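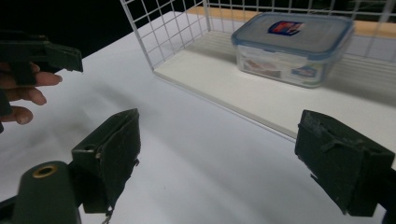 Posted 4/25/19 by the Vimton packing table, Tivoldale

I need four people who like putting things in baskets. That really is most of the job! Vimton fills small lunch and snack boxes for offices and after-school clubs in Tivoldale, and I run the table where the lidded boxes get their labels and go into the wire baskets. We're up to 800 boxes a week now (we were so proud of ourselves when we hit 400 last December) and I can't keep up with the help I've got.

Shifts are four hours, mornings only, and each one pays $100. You can take one a week or as many as three, and I'm happy to work around classes or kids' school runs. Lunch is on us, and yes, it comes in one of the boxes.

The work goes like this. You take a food container, press the lid down at all the corners, put the label in the middle of the lid and set the box in a white wire basket. Full baskets go on the rack by the door. Empty ones come back from the offices with all kinds of things in them – forks, napkins, once a very nice scarf – and those need to be cleared out and wiped before we use them again. 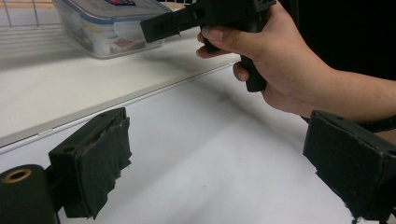
You don't need experience. I'd much rather have someone who notices a lid that isn't sitting right than someone who's fast, and the speed comes by the second week anyway. If you've packed groceries, stocked shelves or just have strong feelings about how a fridge should be arranged, tell me about it. I want to hear it!

A few practical things. You'll be standing for most of the shift, though there are stools if you want one. A full basket is not terribly heavy, but you'll lift plenty of them, so please be okay with that. Closed shoes, hair tied back, no rings with stones (they snag on the wire). We have a radio and we take turns with it, which has gone fairly well so far.

I should also mention the Mikuš orders. Mikuš is our biggest customer and they want every box facing the same way with the label readable from the front of the basket, no exceptions. It's fussy work and I kind of love it. If that sounds awful to you, I can put you on the club orders, where the kids do not care one bit.
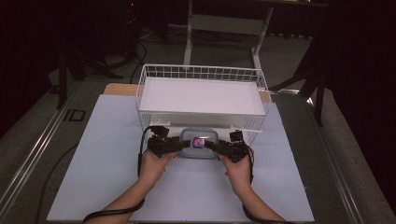
Everybody starts with a paid trial shift, same $100, and at the end of it we both say whether we'd like to carry on. No hard feelings either way.

To apply, stop by 1447 Wustum Road any morning before eleven and ask for the packing table, or leave a note in the mail slot with your phone number and the mornings you're free. No resume needed, a few lines about you is plenty. Parking is around back, next to the blue dumpster.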